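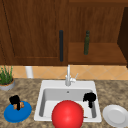 The Kitchen Where Nothing Ever Spoils

I have been loading and unloading the same kitchen for two weeks now, and my hands have never touched a thing in it. The kitchen lives on a computer at Pralano, a small software outfit on the second floor of an old seed warehouse in Onolton. I sit in a swivel chair with a controller in each hand, and somewhere inside the machine a pair of black grippers does what I do, a hair later.

My job (I asked for it, my editor laughed, I went anyway!) was to be a demonstrator. Pralano is teaching a program to tidy a kitchen, and the program learns by looking at people doing it. Pick up the bread, put it on the blue plate, let go. Save. Reset. Pick up the bread again.

Hanneke Vermeulen runs the collection side, and she gave me the whole of my training in the time it took her to eat a pear. Squeeze to close. Don't yank. If you drop something, keep going and pick it up, and for heaven's sake don't hit delete.

"Everybody wants to delete the ugly ones," she told me. "I want the ugly ones. What does it do when it drops the bread in your house?"

So the ugly ones stay, and I can report that I contributed generously. My first morning I produced eleven saved runs and was enormously proud until I looked at the wall chart. The set they're building, which everyone calls Hoekstra after the street outside, stood at 3328 runs that day. By the time I left they had added 701 more, and I'd love to tell you most of those were mine.
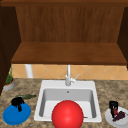

An empty shelf over the sink, with the blue plate to the left of the basin and the white plate to the right. The big red ball is in front.

The room is always this room, more or less: granite counter, white sink, peachy tiles on the diagonal, a cabinet above in that reddish wood my aunt had in every house she ever lived in. What changes is the stuff. One round has a long green vegetable lying behind the blue plate, and a strawberry up against a black cup. Another has a single lump of something baked. You get used to it faster than you'd think, and then you go home and stare at your own counter like it's badly arranged.

I kept asking why they bother with all the shuffling. Couldn't you just show it the strawberry a few hundred times? Hanneke had me try a version of the program raised on exactly that. It had watched 400 runs with the strawberry always in one spot, and it was wonderful, smooth as butter. Then she slid the strawberry over by the width of a thumb. The gripper went confidently to the old spot, closed on air, carried the air to the plate and set it down with great care. I laughed until I had to put the controllers down.

The cabinet was the part I got worst at. Plates are forgiving. Shelves have a ceiling, and you're reaching in under it with a hand that has no feeling in it, trying to stand a tall thin bottle upright next to something round. I knocked that bottle over so many times that the guy at the next desk started humming whenever I got close. 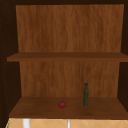

What the program gets to see

Each run is saved as pictures from the virtual cameras plus a long list of numbers saying where the hands were and how hard they were squeezing. Nothing in there says "tomato" unless a person types it. That's the second half of the job, and the half I liked better: you watch a run back and write one plain sentence about it, the kind you'd say to a teenager. Put the bottle on the bottom shelf. Move the apple to the blue plate.

Plain is harder than it sounds. I wrote "tidy up the counter" on one of mine and got it back with a note asking which thing, and where to. I wrote "place the produce" on another and got it back with no note at all, only a question mark.

There's a house style, too. Left and right are as the camera sees them. If you can't tell what a food is, you call it by its color, and you check how the last person called it so it doesn't have three names by September. The pastry has been a roll, a bun and (my contribution) a rock. 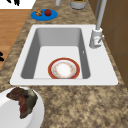
Sink days

The sink gets its own sessions. Getting a plate out of a deep basin is miserable work when all you have is a gripper, with the rim lying flat and the walls close in, and people used to skip it whenever they could choose. Now the software, Vornetti, deals out the tasks and you take what you're given. I was given the plate with the red-orange rim. I was given it all afternoon.

You learn to go in low at the edge, tip it, and get the other hand under before it slides. I never got pretty at it, but by the end of that day I could do it without holding my breath, and Hanneke came over and watched a couple of runs with her coat on.

"Slower at the top," she said, and went to catch her bus.

I did the next batch slower at the top.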